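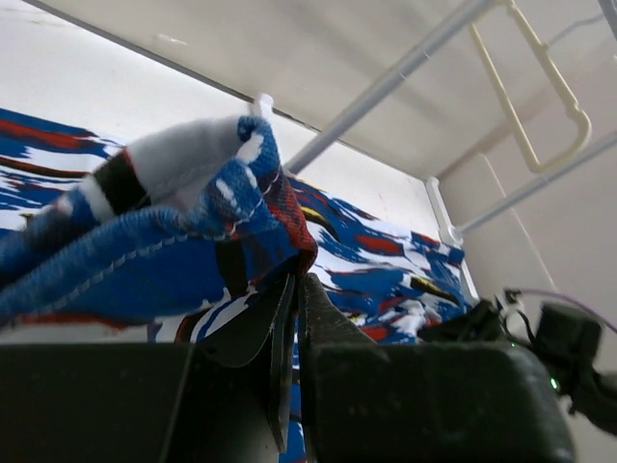
Gonzalo Vallejo, Stindmont bindery notebook
Aug 2, 2018

Paste day. The old batch had gone thin and smelled sour, so I threw it out first thing and washed the jar with hot water and soda. Left it upside down on the rack while I set up.

New batch: 100 g wheat starch, around 600 ml water, same as the card on the wall. Soaked the starch in a little of the cold water, heated the rest, then poured the slurry in while stirring. I used the steel pot. The enamel one has a chip on the inside near the handle and I don't want rust in the paste. Somebody should either fix it or take it home for plants.

It went thick faster than usual. I had the hot plate one notch up from where I normally keep it and I think that's all it was. Kept stirring until it went from white to gray and pulled away from the side. Took it off, pressed a sheet of plastic onto the surface so it wouldn't skin over, and left it on the stone to cool. Strained it twice through the horsehair sieve after coffee. First pass left a few hard lumps in the sieve, second pass was clean.

Lining cloth

We are still not settled on how to back the printed cottons. The Brellero book cloth comes with paper already on it and gives no trouble, but customers keep bringing their own fabric, and plain cotton lets the paste come straight through to the face. Streaky cloth, the one with the blue, white, red, black and yellow brushstrokes, is on the list for a journal cover. A pattern that busy would hide a small stain, but a shiny patch of dried paste shows on anything once you tilt it to the window.

Tried two methods on plain white cotton scraps before touching anything we can't replace.

Method one is wet. Mist the fabric face down on the glass, smooth it out from the middle with a dry brush, paste the mulberry paper thinly, lower it on with the stick and tamp. Then lift the whole thing, turn it and brush it out on the drying board with only the edges stuck down.

Method two is the iron-on web Gitau bought. Fabric face down, web, paper, hot iron through baking parchment.

The iron-on piece was finished before I had the first wet one up on the board. It is flat and the face is clean. It also feels like a plastic tablecloth and does not want to turn at a corner. I folded a scrap over a board corner and it sprang back up as soon as I let go. With PVA and a weight it would stay, but I would not want to do a whole run that way.

The wet pieces: first one failed. Too much paste, and it came through in spots about the middle where I had tamped hardest. Second one I used paste thinned to the feel of light cream, and worked it well into the paper with the flat brush until there was no shine, then lowered it. No strike-through that I can see while it's damp. Will look again when it's off the board.

Grain: I marked the selvage direction in pencil on the back of the paper this time. Please everybody do this. On the last lot we ended up with covers cut both ways from one sheet and half of them pulled the boards.

Job 321 (Waweru, recipe books)

Text blocks are sewn and under the weights. Spines glued up with PVA, mull on, no second lining yet. The swell is more than I like. I think the thread is a size too heavy for that paper. Knocked them down with the hammer on the backing board and they improved, but I'd rather change the thread than hammer each one. There is a finer linen thread in the drawer under the guillotine, not waxed. Wax it before use.

Boards are cut. I sanded the edges with 600 grit on the cork block, lightly, only to take the burr off. The guillotine blade is leaving a ridge on the lower edge of the heavy board and it telegraphs through thin cloth. Blade needs to go out to Taltcombe for grinding. I rang them and they can take it next week, so do any big cutting before then. I wrote this on the whiteboard as well.

The customer wants a ribbon in each. I forgot to put them in before the mull. They can still go in between the mull and the spine paper, a bit lower than I would like, nobody will see it once the endband is on. Ribbon is the dull red. Seal the ends with a touch of PVA and cut at a slant.

Endbands: stuck-on, from the roll. Sewing them was talked about in January and the price was too high.

Press

The standing press is stiff again in the last turn. Cleaned the screw with white spirit and a toothbrush and got a lot of black out of it. Put on a thin film of grease. Better. The platen is still slightly out of level toward the window side, and I've been shimming with a folded sheet of blotting paper. Works fine for books, not fine for printing, so leave the lino blocks to the small press.

Note from Gitau, copied from the slip he left on the bench so it doesn't get lost:

"Tried your thinned paste on the marbled paper for the end sheets. Colors held except the green, bled a little at the edge. Let the sheet rest face down after pasting before you move it, it stretches a lot. Also we are nearly out of waxed paper. GL"

On the green: I'd test every sheet of that paper with a damp cotton swab in the corner before using it. It came from the same supplier as the batch that bled on the photo album.

Afternoon

Humid. Hygrometer by the door was reading high all day and the window side was worse. Didn't open any of the mulberry paper beyond what I needed. Everything on the drying boards will be slow, so don't pull the edges tomorrow morning out of impatience. If the back of the paper feels cool against your cheek it's still damp.

Cleaned brushes. The big round one is shedding and I found a bristle under the lining of the second wet piece, picked it out with a needle. I've tied colored string on that brush to mean glue only, no paste work.

To do:
Check the wet-lined scraps, face and back, and fold one over a corner to compare with the iron-on piece.
Wax the fine linen thread.
Ribbons into 321, then spine papers.
Order waxed paper and blotters.
Blade to Taltcombe.
Ask Gitau if the iron-on web comes in a lighter weight. If it does, get the smallest roll they sell.

Paste is in the fridge, blue lid, labeled. Strain again before use.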